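Thread on switching my household from one big grocery trip a month to smaller trips, with what it did to the food budget. I've had a few people ask, so I'm putting it all in one place.

Background: two adults, one teenager, a normal size fridge and a small chest freezer in the garage. We live in Wenia. The closest full grocery store is the Barbu on the county road, 19 minutes each way if the train isn't stopped across the crossing.

For years we did one giant trip on payday. I'd fill the cart, fill the trunk, and spend the rest of the evening putting things away. I thought I was saving money because I wasn't driving out there all the time.

In May I added up the receipts. 571 dollars for the big trip, plus another 64 in little stops at the gas station and the dollar store for milk, bread and eggs. I hadn't been counting those little stops at all.

The other thing I hadn't been counting was what went in the trash. Lettuce, cucumbers, half bags of spinach, the second gallon of milk, sour cream. I wrote it down for one month on the back of an envelope. It filled the back and went up the side.

So we changed to one trip a week. Same store, same day. I go at 7 in the morning before work. The produce is already out and there are two lanes open.

The first two weeks cost more. I still shopped like I had to make it last a month, and I did that four times faster than before. If you try this, expect a rough start and don't quit over it.

What fixed it was shopping from the freezer first. I keep a list taped to the lid. Something goes in, write it down. Something comes out, cross it off. I look at the list before I plan any meals.

Then I plan five dinners. One night is leftovers and one night is whatever people want to make for themselves, which at our place means eggs or a quesadilla.

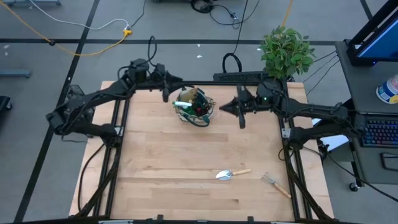
The five dinners get written in the order the food will go bad. Fish and salad stuff right after the trip. Cabbage, carrots and anything canned at the end of the week. Before, I'd cook whatever sounded good and the fish would end up in the freezer with frost all over it.

Things I still buy in bulk: rice, dried beans, oats, flour, coffee, toilet paper, dish soap, dog food. I get those every couple of months at the warehouse place in Fleltitz when I'm over there for something else anyway. I don't make a special drive.

Things I quit buying in bulk: cheese, salad greens, yogurt, lunch meat, crackers. Crackers don't go bad fast, but if there are four boxes in the cupboard we eat four boxes.

Meat was the hard one. The family packs are cheaper per pound, so I still get one a week, usually chicken thighs. Half gets cooked in the next couple of days. The other half gets frozen flat in a bag the same night. Flat bags thaw in a bowl of cold water while I do the rice.

Gas came up in the replies last time I mentioned this. Yes, I burn more gas. I put the extra trips in the budget under food so I can't pretend they're free. We still come out ahead, mostly from the trash part.

I track it in a paper notebook. I tried the Winness app for a while and it was fine, but I'd forget to enter things until the receipt was gone. With the notebook I staple the receipt to the page and write the total at the top.

Somebody asked if I use coupons. Not much. I look at the Barbu flyer for five minutes the night before. If a meat or a cheese we already eat is marked down, I build a dinner on it. If it's something we don't eat, I leave it alone no matter how cheap it is.

Store brand notes, for those who like specifics. Canned tomatoes: same as the name brand to us. Butter: same. Pasta: same. Peanut butter: no. Paper towels: no, you use twice as many. Shredded cheese: I buy the block and grate it, takes two minutes.

Snacks for the teenager have their own line in the notebook. A set amount each week, and it's up to the kid how to spend it. Once it's gone the answer is toast. That stopped a lot of arguing in the cereal aisle.

We also keep a small backup shelf for when a trip gets skipped because of snow or somebody's sick. Pasta, jarred sauce, tuna, canned soup, shelf milk, a bag of potatoes. I can get three or four dinners out of it. When something comes off the shelf, it goes on the next list.

What hasn't worked: meal prepping everything at once. I tried cooking the whole week in one afternoon and by the fourth day none of us wanted to look at it. Now I only do the boring parts ahead. Wash the greens, chop onions, cook a pot of beans.

Also hasn't worked: going without a list "just to grab a few things." I did that last month and came home with a pineapple and no dish soap.

Also going in hungry. Everyone says it and I ignored it for years. At 7 in the morning I eat a banana in the car first.

A question I get is whether this works if you live alone. My guess is yes, with three dinners in place of five, since each one will feed you twice. I haven't done it myself, so take that as a guess.

If your store is an hour away, I wouldn't do weekly. Every two weeks with a good freezer list would probably get you most of the way there. The freezer list helps no matter how often you shop.

If you only do one piece of this, write down what you throw out for a month. You don't have to change anything else while you do it. Tape the paper next to the trash can so everybody in the house uses it.

I'll post the freezer list layout later this week. It's three columns: what it is, how many bags, and the month it went in.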